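Murthorpe wanted a second arm by February. What they had was 3,000 in the wrong budget line and a quote nobody'd read to the end.

"Arm's the cheap bit," says Dorin Pascu, who plans equipment there. Fingertip pads, 139 a set. Spare bracket from Gezer, 680. Freight extra, allways. Then screws, cables, hours of labour on top.

His advice to smaller shops: price the grip first. Soft stuff, woven stuff, odd shapes. Ask to see it done on a green table, with your own basket, before you sign.
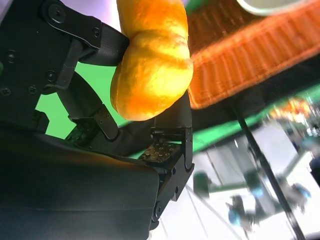
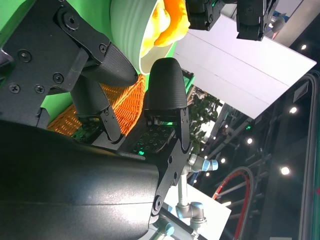
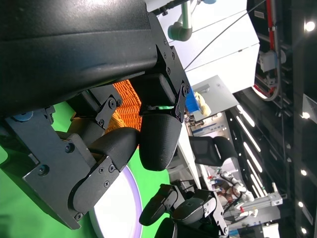
Black grippers, orange weave, close in.

## What to put in the budget

- pads, two sets min
- bracket and screws
- training days (Kinditz charges 1,178, travel not in it)
- a bit of slack for stuff you forgot, you will of forgot something

Quotes from Pludach still to come. Pascu wants them by 30th August.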